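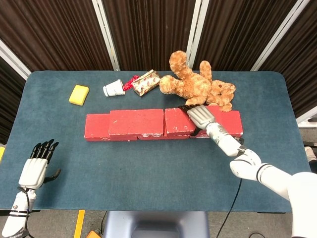

Corna 70 Portable Suction Unit

Product overview

The Corna 70 is a battery-powered suction unit for clinics, surgery centers, transport teams and long-term care facilities. It clears fluids from the airway and is light enough to carry from room to room by the top handle. Fusley stocks the unit new and also sells reconditioned units when trade-ins are available.

The Corna 70 replaces the older Corna line with the side-mounted dial. The pump is the same type, but the battery, the charging board and the canister bracket have all changed. If you already own the older model, please note that its batteries will not fit this one. Tubing and filters are the same for both.

Key features

Adjustable vacuum, up to 600 mmHg
Front dial with a lock position
Gauge readable from a standing height
Internal rechargeable battery
Runs on wall power while charging
Low battery light and tone
Overflow shutoff in the canister lid
Carry handle and rear wall bracket slots

How it is used

Most of our customers keep the Corna 70 on a crash cart or on a shelf in the recovery area. It can be left plugged in. The charger drops to a maintenance level once the battery is full, so there is no need to unplug it at night.

To set the vacuum, block the end of the tubing, turn the dial and read the gauge. Release the tubing before use. The lock position keeps the dial from moving if the unit is bumped during transport. Turn the dial past the click to unlock it.

The unit should stand upright when running. If it tips over, the shutoff float may close and suction will stop. Set it upright, turn it off, wait for the float to drop and start it again. If fluid has reached the filter, replace the filter before the next use.

Battery

A full charge runs the pump for nearly 70 minutes at a mid-range setting. Higher vacuum settings shorten the run time. We suggest a full charge before first use and a check of the run time every few months – an older battery can show a full light and still run down early. Replacement batteries are sold separately and can be changed by your own biomedical staff with a standard screwdriver.

Units in storage should be recharged every 3 months.

Canisters and tubing

The standard bracket holds the reusable Corna canister. A second bracket is available for Quinlan disposable liners. Choose one when you order, or add the second bracket later. The two brackets attach at the same points on the side of the case.

Reusable canisters may be washed by hand or run through a washer at the temperature given in the manual. Check the lid gasket each time. A worn gasket is the most common cause of weak suction, and it is the first thing our service desk will ask about when you call.

Cleaning the case

Wipe the case with a mild disinfectant and a damp cloth. Do not spray cleaner into the vents or around the gauge. Abrasive pads will cloud the gauge cover.

What is in the box

Corna 70 suction unit
Reusable canister with lid
Patient tubing
Bacteria filters (2)
Power cord
Printed manual

The Berik rolling stand, the padded transport bag and the vehicle charging cord are optional. The Berik stand has locking casters and a basket for spare tubing. It ships in a separate carton and needs some assembly.

Warranty and service

New units carry a two-year warranty on the pump and case. The battery is covered for six months. Reconditioned units are tested by our technicians before they ship and come with a shorter warranty, listed on your quote. Filters, tubing and gaskets are wear items and are not covered.

If your unit needs service, call or email for a return number before sending it in. Empty and clean the canister first – we cannot accept units with fluid in the canister or tubing. Loaner units can be arranged for facilities that do not have a backup on site. Loaners are limited, so ask early.

Ordering

Stock orders placed before 2 p.m. leave our warehouse the same business day. Orders with the Quinlan bracket may take an extra day. Quantity pricing starts at three units and can be combined with stands and bags on the same quote.

We accept trade-ins of most portable suction units, working or not. Have the model and serial number ready when you contact us. A prescription or a facility license is required for purchase.

Related items

Corna replacement battery
Corna bacteria filters
Quinlan disposable liners
Berik rolling stand
Padded transport bag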